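Werkstattbuch, 25.06.2025
Brett aus Ahornleisten und die bunten Klötze

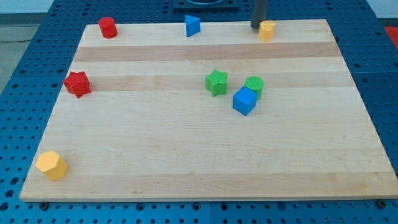
Ich schreibe das lieber gleich auf, solange ich noch weiß, was ich mir dabei gedacht habe, denn beim letzten Brett habe ich die Notizen erst Wochen später nachgetragen, und dann stand da ein Ölauftrag zu viel und die Hälfte der Leistenmaße fehlte. Das Brett für Clastolcombe ist also so weit, dass man es herumzeigen kann. Die hellen Ahornleisten wechseln sich mit den etwas dunkleren, eher bräunlichen Streifen ab, und ich muss sagen, dass mir der Unterschied jetzt, wo alles verleimt ist, viel besser gefällt als auf dem Leistenstapel. Dort sah es nach einem Versehen beim Sortieren aus. Im Brett wirkt es ruhig, und das schmale helle Stück an der Kante schließt das Ganze freundlich ab.

Verleimt habe ich im Januar, in zwei Hälften, und die Hälften dann erst nach einer langen Pause zusammengesetzt. Die Pause war nicht geplant (die Zwingen waren alle beim Meleo-Regal), hat dem Holz aber sicher gutgetan. Beim Zusammensetzen stand die mittlere Fuge auf einer Seite einen Hauch offen, ich habe sie noch einmal abgerichtet und danach ging sie ohne Gewalt zu. Bitte merken, auch für die Kollegen: wenn man an der letzten Zwinge schon mit beiden Händen drehen muss, lieber alles wieder aufmachen, bevor der Leim anzieht. Ich habe das in 16 Jahren oft genug anders gemacht und es jedes Mal bereut.

Geschliffen wurde in Faserrichtung, am Ende von Hand, weil die Maschine in den dunkleren Streifen gern kleine Kringel hinterlässt, die man erst beim Ölen sieht. Wer weiterschleift: bitte das feine Papier aus der Jimix-Schachtel nehmen, das andere hat irgendwo ein grobes Korn, und ich habe keine Lust, den Kratzer noch einmal zu suchen.

Nun zu den Klötzen. Rot, Blau, Grün und Gelb, bei diesen vier Farben bleibt es, darüber haben wir lange genug geredet. Sehr zufrieden bin ich mit dem roten Zylinder, an dem der Lack so schön glänzt, dass man das Licht an der Rundung entlanglaufen sieht. Der rote Stern ist dagegen deutlich satter im Ton. Für sich genommen sind beide Rottöne hübsch, zusammen auf dem hellen Holz merkt man aber, dass sie nicht ganz zueinander gehören. Mich stört es nur ein wenig — wer aber einen Satz kauft, hält die beiden bestimmt als Erstes nebeneinander. Also bitte für die nächste Runde alles Rote aus derselben Dose, auch wenn dafür eine neue angebrochen werden muss.

Der gelbe Zylinder ist mir zu blass geraten, so ein helles Senfgelb. Auf dem Ahorn verliert er sich fast ein bisschen. Vielleicht eine Schicht mehr, vielleicht auch ein wärmeres Gelb, ich habe von Stockdale noch die Farbkarte liegen, und die Nummer 239 könnte passen. Das Grün lasse ich genau so, wie es ist. Am grünen Zylinder leuchtet die runde Oberseite richtig frisch, und der grüne Stern steht aufrecht auf einem der dunkleren Streifen und macht sich dort ausgezeichnet.

Überhaupt die Sterne! Die waren die meiste Arbeit, fünf Zacken und dazwischen fünf Innenecken, in die kein Schleifklotz hineinpasst. Ich habe mir am Ende ein Stück Leiste spitz zugehobelt und das Papier darumgelegt, das ging erstaunlich gut. Die Leiste liegt jetzt in der oberen Schublade, bitte nicht zum Leimrühren verwenden. Die sechseckigen Prismen waren im Vergleich eine Erholung, ebenso der blaue Würfel, und beim blauen Dreiecksprisma muss man nur aufpassen, dass die Kanten beim Brechen gleichmäßig bleiben. Eine zu rund geschliffene Kante fällt bei einem Dreieck sofort auf.

Noch offen:
Gelb nachmischen, zuerst auf einem Reststück probieren.
Rot vereinheitlichen.
Unterseite vom Brett noch einmal auf Leimreste absuchen, am besten mit der Handlampe flach von der Seite.
In Clastolcombe nachfragen, ob die Kanten am Brett stärker gerundet werden sollen. Von mir aus können sie so bleiben.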